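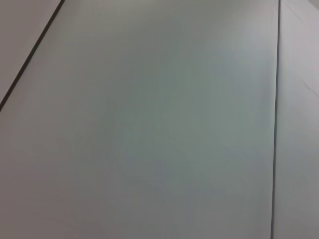

Robots and chores: questions we keep getting

Can a robot do my housework yet?

No. A robot can do a few pieces of your housework, slowly, on a clear table, with somebody close by. If a salesman tells you more than that, ask him to bring it to your kitchen on a Wednesday at dinner time.

But I saw a video of one putting bread in a basket.

So did we. It's a fair test and harder than it looks. The roll has to be picked up without being crushed, carried over the rim and let go in the right spot. Rims are a nuisance. A hand feels the edge and shifts over without a thought, and most machines need to be told.

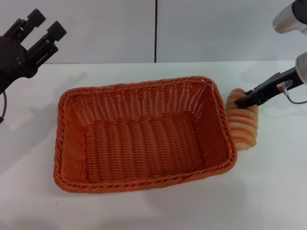 What a short clip can't tell you is how many tries it took. Ask for the whole session, uncut and at normal speed. Tasadar sent us theirs when we asked. Pillay sent us a brochure.

What counts as success?

Whatever the maker says it is, and that's the trouble. Usha Kamath, who runs our tests, uses a plain rule: the item ends up where it belongs, undamaged, and no person touched anything. In May she ran one table unit through 50 attempts at a single pick-and-place job. It passed 27 of them, or 54 percent. The maker had already counted a dropped item as a "partial completion."

Would two arms be better than one?

Sometimes. One can steady a container while the other loads it. Two arms can also get in each other's way, and you pay for both.

Is it any different on a shop floor?

Yes, and here I'm less grumpy. If the same part shows up in the same place 600 times a shift, a machine can earn its keep. Angeliki Kourkoulas packs gift trays at Basovine and has one on her line. She likes it fine until the tray supplier changes the shape – then she packs by hand until someone resets it. 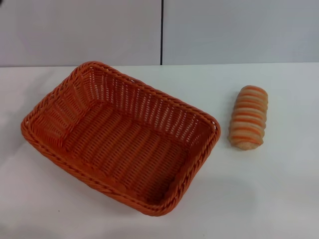

A home changes the shape of things every day. The basket gets moved, the rolls are a different size this week, and there's a phone in the way.

How fast are they?

Slower than you. I have yet to time one on a kitchen job that beat a bored teenager.

What about the Ustora rental at 800 dollars a month?

Read the contract first. Ours said a remote operator may "assist" during tasks, with no limit on how often. That could mean you're paying for a person with a very long arm.

Should I wait?

If you need help at home now, hire a person. If you're just curious, go see a live demo and move the basket a few inches before it starts.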